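首頁 關於我們 產品與服務 新聞中心 人才招募 聯絡我們

Collero 文具組裝部導入雙臂工作站 十一位同仁的桌子與班表跟著換了樣子

5月25日
Collero 企業傳訊組 發布

Collero 今天很高興地向各位客戶、合作夥伴,還有長年關心我們的老朋友報告一件籌備了好一陣子的事:位於 Llewellyn 廠區二樓的文具組裝部,已經把名為 Prutach 的雙臂工作站排進日常班表,負責美術用品組合包裡散裝品項的夾取、擺放與歸位。這個部門目前有 11 位同仁,資歷最深的幾位從公司還在用手寫揀貨單的年代就在了,這次從桌面高度到班表怎麼排,都是大家坐下來一項一項談出來的,所以這篇稿子也想多花一點篇幅,把這裡的人和工作好好介紹一下。

熟悉 Collero 的朋友大概知道,我們的組合包向來以「雜」出名。一個盒子打開來,裡面可能有粉筆、彩色筆、板擦,也可能有一支鋼筆,粗細、軟硬、重量通通不一樣,有的經得起碰,有的輕輕一磕就掉粉。多年以來,把這些東西一樣一樣排整齊、方向朝對、放進格子裡,全靠同仁的一雙手。這份工作看起來輕鬆,做過的人都曉得,一個上午下來,最先抗議的是手指和手腕,接下來就輪到脖子。每年 5 月學校開始訂下一學年的用品,訂單一張接一張進來,部門裡的護腕和痠痛貼布也就跟著用得特別兇(行政同仁補貨都補出心得了)。

外界談到自動化,常常想到的是紙箱、棧板,或者形狀一模一樣的零件。我們這裡的情況比較瑣碎。筆身是圓的,會滾;粉筆短,排在一起又容易互相磨;筆尖更是碰不得。Prutach 小組最早那幾個星期幾乎都耗在「怎麼拿」這件事情上,夾在筆身哪一段、用多少力、筆尖朝哪個方向,每一個細節都請組裝部的同仁在旁邊看著、唸著,有時候乾脆示範給大家看。印著水豚圖案的鋼筆是其中大家最掛心的一個品項,它的拿法改過好幾個版本,到現在還貼在工作站旁邊的記錄本裡,密密麻麻都是不同人的字跡。

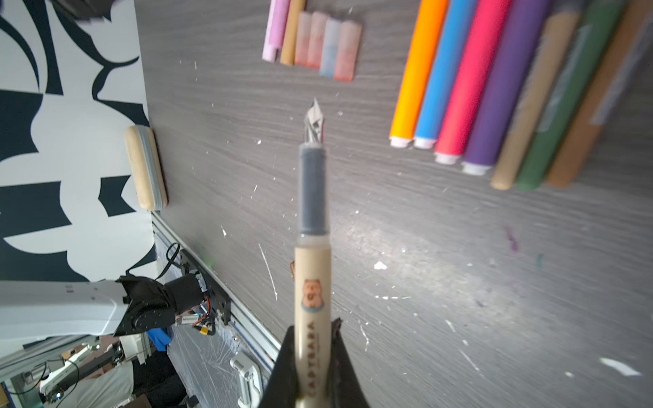
彭子瑄的看法比較保留一些,她說剛聽到要裝手臂的時候,心裡第一個念頭是自己的位子還在不在,第二個念頭是「它摔壞了東西算誰的」。她提到,後來主管把這兩個問題都寫進了說明會的紀錄,一個一個回覆,她才願意報名第一批的操作訓練;不過她也說,現在下結論還太早,要等真正的旺季走過一輪,才知道新的班表撐不撐得住,她希望到時候公司還肯像現在這樣坐下來聽。

我們很感謝她把話說得這麼直接,也想藉這個機會把當時的答覆再說一次。組裝部的人力編制在這次導入中維持原狀,沒有任何一位同仁因為工作站啟用而離開部門。至於品項的損耗,一律記在工作站的帳上,由 Prutach 小組負責檢討,不列入個人的績效。這兩條已經印成一頁紙,跟班表貼在同一塊公告欄上。

工作內容的調整,大致從三月中旬就慢慢開始了,變化最明顯的是時間的切法。過去一位同仁坐上排料桌,常常一坐就是整個上午;現在每一輪大約 45 分鐘,時間到了就起身,換到覆檢、包裝或者試色的位子去。試色是這次新設的崗位,從每一批到貨裡抽幾支,實際在紙上畫一畫,看顏色和標示對不對得起來、筆蓋鬆緊合不合適。以前這件事總是夾在其他工作的空檔裡匆匆帶過,如今有了自己的桌子、自己的燈,還有一本愈寫愈厚的色卡簿。幾位原本就喜歡畫畫的同仁,對這個位子簡直是搶著坐!

訓練的安排也值得一提。操作工作站的課程從急停、暫停、恢復這些最基本的動作教起,接著才是補料的擺位、品項切換,以及手臂停下來等待處置時該看哪裡、該叫誰。課程全部排在上班時間內,照常計薪,教材則由組裝部自己審過一遍,把看不懂的詞一個個圈出來換掉。原先教材裡有個說法叫「末端執行器」,審稿的時候大家一致覺得叫「夾爪」就好,於是從封面到索引全改了過來。還有同仁建議把常見的狀況依照「東西」來編排,例如筆滾開了怎麼辦、粉筆屑多了怎麼清,這樣翻起來比較快,小組也照做了。

負責整體規劃的冼錦華形容,這段日子他在組裝部待的時間比在自己辦公室還長,也因此被大家教會了不少從來沒寫進文件的功夫。比方說粉筆要怎麼並排才不會一碰就散,筆蓋該朝哪一邊,後面包裝的人順手,這些都是老同仁憑手感累積下來的。他把這些習慣一條條記下來,再和工程同仁一起想辦法放進工作站的擺放規則裡,放不進去的,就老老實實留給人來做。他也坦白說,目前遇到筆身斜斜疊在一起的情況,處理起來還是比熟手慢,小組打算把這一項排在下一階段優先改善。

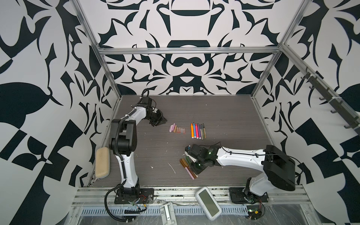
速度這件事,我們在內部討論過很多次,最後決定暫時不替工作站訂每小時的目標。組裝部目前的做法是以 100 組為一個批次,做完一批就停下來,由當班的同仁和 Prutach 小組一起看看哪裡順、哪裡卡,把要調整的地方寫在記錄本上,再開始下一批。停下來的這段時間,有人覺得可惜,也有人覺得正是一天裡難得可以好好講話的時候。有幾項改動就是這樣聊出來的,像是補料的同仁希望換料之前有個比較溫和的提示音,原來的聲音實在太刺耳,坐得近的人常常被嚇一跳;現在換成了短短的兩聲,大家票選出來的。

桌面的清潔也重新分配過。粉筆屑、顏料漬本來就是這一行的家常便飯,以前誰看到誰擦,忙起來往往就沒有人擦。新的班表把清潔列為正式的工作項目,排在每一輪交接的時候,清潔前先按暫停,由交班的人和接班的人一起確認,再伸手進去。這條規矩沒有例外,連公司主管來參觀想要順手撿個東西,也一樣要先停機,已經有兩位長官被客客氣氣地請了出去。

第一家收到新流程出貨的客戶,是與我們往來多年的 Flornby。對方在春天就派人到 Llewellyn 廠區走了一趟,和組裝部的同仁一起吃了便當,也順便看了覆檢的做法。首批合作的品項是入門版的美術組合包,出貨前仍然維持 100% 人工覆檢,每一盒都有覆檢人員簽名的小卡。這張小卡原本有人提議改成印刷條碼,同仁們捨不得,客戶那邊也說孩子們收到會覺得親切,就這樣保留了下來。

接下來的幾個月,組裝部會陸續把其他組合包的品項加進工作站,每加一項之前都會先由現場同仁試擺、試夾,大家點頭了才排進班表。操作訓練的第二期也已經開放登記,這一期另外保留了名額給倉儲和客服的同仁,歡迎想多認識組裝部的夥伴來聽一堂課、坐一坐。廠區方面則會趁這段期間更換排料桌的椅子,樣品椅現在就放在二樓走廊,請經過的同仁都去試坐,並且在椅背的紙條上留下意見,寫長一點也沒有關係。

學校、畫室以及通路夥伴若有意到 Llewellyn 廠區參訪,請透過網站上的「聯絡我們」頁面與企業傳訊組預約,並請註明人數與希望了解的項目,我們會安排組裝部的同仁親自接待。媒體採訪需求亦請由同一頁面提出,現場採訪須配合班表交接時間進行。

上一則 下一則 回新聞列表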